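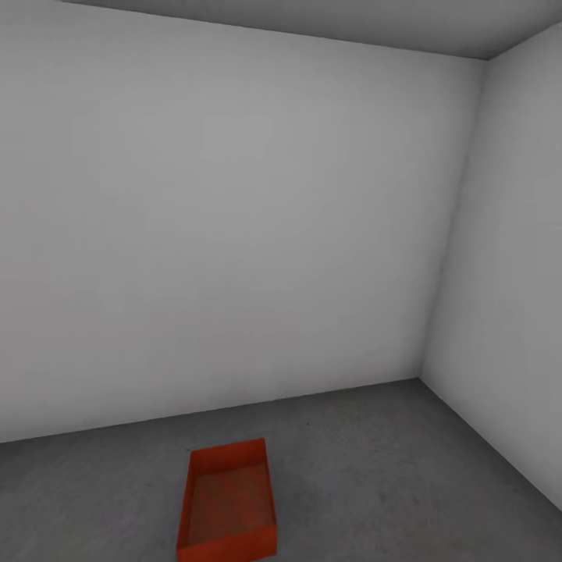 Page last changed: May, by K. Jardine

Write down the empty room

Most of the arguments I have had about simulated testing in the last two years have been about the difficult end of it. People want to talk about cluttered shelves, bad lighting and parcels that sag when you pick them up. I would like to talk about a red-orange tray on a grey floor with nothing in it, because I think our trade has poor habits at that end and a written rule would fix most of them.

My view is that every set of simulated test results should come with an empty scene, kept on file in the same version as the tests themselves. By an empty scene I mean the room, the lights, the viewpoint and the one fixed thing the task depends on, and nothing else. If the task is putting items in a tray, then you keep the tray and take out the items. The scene should be rendered before any scored run and looked at by a person who did not build it.

I work on acceptance testing for warehouse handling equipment. The last big job was for Landeg, who were choosing between two control packages, Mina and Unik. Both suppliers sent simulated results along with their bids. Mina's covered 4,000 runs and Unik's covered 600. On paper Mina was well ahead, and several people at the meeting were ready to stop there.

Ada Amato asked both suppliers for the scene with everything taken out of it. Unik sent theirs the same afternoon. Mina took nine working days, and when the scene came, the tray was a different depth from the one in the specification. It had been changed partway through testing. The change was a sensible one, made by an engineer who had good reasons for it, but it had not been recorded, and 171 of the runs had been scored against the old tray. Those runs had to be thrown out. Mina still came out well once the rest had been checked, so I am not telling this story to do them down. The trouble is that we would have signed for the wrong figures.

There is an objection I hear often, and it deserves a fair answer. It says that an empty scene tells you nothing about how the machine will behave, so time spent on it is time taken away from real tests. The first half of that is true. A bare room with a tray on the floor has no behaviour in it. What you can check is what the behaviour will be measured against. Is the container the right size? Does it sit on the floor, or has it sunk a few millimetres into it? Is its colour so strong against grey walls that any vision system would find it? You cannot settle all of those by eye, and the measurements have to come from the scene file. But a person looking at a plain render will ask questions that a person looking at a full one will not think of.

The colour question matters more than people allow. A bright tray in a room of greys is an easy thing to find. There is nothing wrong with starting there, and I would rather see a simple scene used properly than a busy one used badly. But a result from a scene like that should say so. If the container in the customer's building is grey on a grey floor, then a score earned on a red-orange one is a score for a different job. I have read reports where the setting was described as 'representative indoor environment' and nothing more. Four words are not enough for somebody who has to decide whether to let a machine run next to people on a night shift.

The second objection is cost. Gevura, who run our test library, worked out what it would take to go back and add an empty scene to everything they hold. They found 37 test sets where the original room could not be rebuilt at all, as the files had been overwritten. Their first reaction was that the rule would be unfair to older work. I take the other side. If you cannot rebuild the room, you cannot repeat the test, and a test that cannot be repeated should not be quoted in a bid. Keep it for interest and mark it as such.

For new work the cost is small. Saving the scene before the objects go in takes a few minutes. Having it looked at takes a few more. The part people dislike is having a second person do it, and I understand that, but the builder is the worst person to ask. I have built these rooms myself and I know how it goes. After a week you see what you meant to put there.

What should the rule say, then? I would keep it short. The empty scene is stored with the results and carries the same version number. It lists the size, position and colour of anything fixed. It says where the viewpoint is and whether the whole of the working area can be seen from there. If the near end of a tray runs out of view, that goes in the notes, so that a reader knows which part of the tray the pictures can speak for. The lighting is described in ordinary words as well as in settings - 'soft and even, no hard shadows' will do. Any change to any of this means a new version, and runs from different versions are never added together.

I would leave out a good deal. I would not set a required level of realism. Some very plain rooms are useful and some very handsome ones hide mistakes. Nor would I tell suppliers which software to use, or how many runs make a proper test. Those depend on the job, and a rule that tries to cover them will be out of date before it is printed.

Ada thinks I am too soft on one point. She would have the customer receive the empty scene before the bid is scored, every time, without having to ask. I had it down as something available on request. After the Landeg job I have come round to her wording, and the draft we use now says the scene goes in with the bid. A supplier who has kept it properly has only to attach a file.

The draft has gone to both suppliers and to Gevura for comment. Unik want the list of fixed items to include surface texture, and I am inclined to agree, at least for floors. Mina have asked for a grace period on test sets already under way. I would give them one, provided the old results are labelled. Further comments can come to me or to Ada in the usual way, and this page will be changed when the wording is.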